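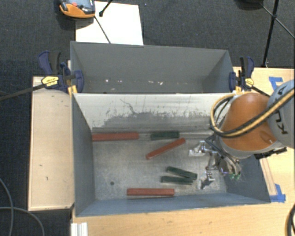
Three Hands, One Bin

The test is simple to explain. A bin has two compartments with a tall wall between them. Wooden blocks go into the near side. The arm picks them up one at a time and puts them down on the far side, and then somebody moves them all back and it starts over.

Homa Esfahani has been running it since April at Zostdale, a small contract lab that compares robot hands for companies that don't want to do it themselves. Her current customer packs hardware kits and wants to know which gripper to buy. There are three on the list: a two-jaw parallel gripper from Brornine, a suction unit from Rimau, and a jointed metal hand with green fingertip pads, sold by Khổng.

Each one gets the same arm and the same blocks. Each makes 270 attempts from a cold start, and after that she lets it run until something wears out or the week ends. The full log for all three stood at 1791 attempts when I visited.

"People ask for the success rate and stop there," Esfahani said. "I want to know where it fails. A block in the open is easy for all of them."

The hard ones lie flat against a wall. A jaw needs space on both sides of a block, and a block pushed up against the side of the bin has space on only one. The Brornine gripper lost most of its points this way. It would come down, touch the wall and stop on a force limit.

Suction does not care about walls, and the Rimau cup did well for the first 100 picks. Then it began to drop blocks on the way over the divider. Bare wood leaks air through the grain, and a little dust on the lip of the cup made it worse. Wiping the cup fixed the problem each time, but a packing line will not stop for that.

The Khổng hand was the slowest of the three. Its fingers close in stages, and a full cycle took roughly 6 seconds longer than the parallel gripper's. It was also the one that could drag a block off the wall and then close on it. When two blocks lay together it sometimes took both, and the software counted that as a miss.

Clamps matter more than she expected. In the first week the bin was held down with tape, and a hard touch on the wall moved it enough to spoil the next pick. Now a bar clamp holds it on each side, and she checks both before every run.

Her report recommends the Khổng hand for mixed parts and the Brornine for anything that arrives in a tray. The customer has asked for another round with plastic parts, and the pads will be replaced before it begins.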